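Two-arm gear handling rules

Two-arm gear handling rules are shop guidelines for robots that share one table while picking up and placing small machine parts. The best known set, the Pernalow rules, was drawn up by Kazue Honda and Eugeniusz Tomaszewski and has 37 clauses. Most users try each task in simulation first.

A gear should be gripped by its center hole or rim.

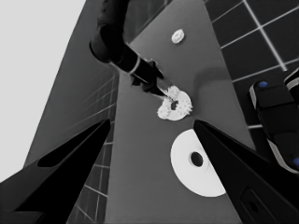 A simulated arm holding a gear at an angle.

The rules give each arm its own zone. Only one arm may enter the shared middle zone at a time, and an arm with open fingers must stop before the other crosses.
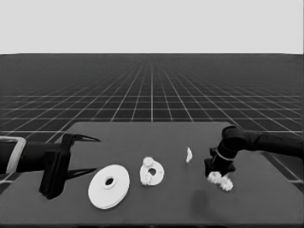 Does a task that passes in simulation need further testing?
A slow run on the real arms is still required, with a person at the stop button.

Large discs are gripped near the center hole. Clause 8 requires over 1,000 simulated runs before a change in grip is approved.

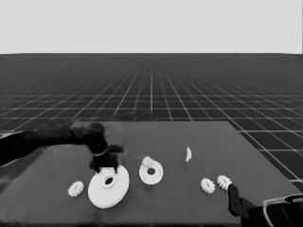
Gripper lowered onto a large disc, simulated view.

Related articles
Shared work zones
Vutska grip test
Michalski stop rule

Print this article | E-mail this article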